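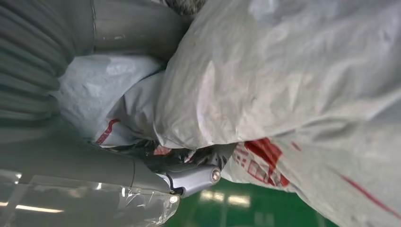 I've been selling woven polypropylene sacks for long enough to have opinions about them, so let me start with the plain one, the Istidia. It's the sack I reach for at home (garden clippings, old curtains, the bits that come out of the loft) and it's the one most of you reorder. The cloth is a grey-white weave with some give in it, so it bulges nicely when there's plenty inside, and it does crease – if you want something that stays smooth on a shelf, this isn't your sack! Some of our sacks have red printing and some don't, and the print gets hard to read once the fabric folds over it, so please write your own label on a tag.

## Sizes and packs

- Medium, 70 cm tall
- Large, 100 cm tall
- Sold in packs of 12, with 2 spare ties

I don't split packs, sorry. I tried it one August and spent the whole month hunting for odd ones.

## Using them

Shake the sack open before you fill it and roll the top down a couple of turns, it makes a decent collar and your hands will thank you. Fine or powdery stuff wants a plastic liner, as the weave lets dust through. Keep them out of strong sun – they go brittle.

Þórarinn Hjaltadóttir wrote in to ask if they can be washed. Yes, cold water and a soft brush, then hang them upside down on the line.

## Ordering

Collect from the Risthorpe shop or I'll post them. The heavier Costache sack is out of stock until the next delivery.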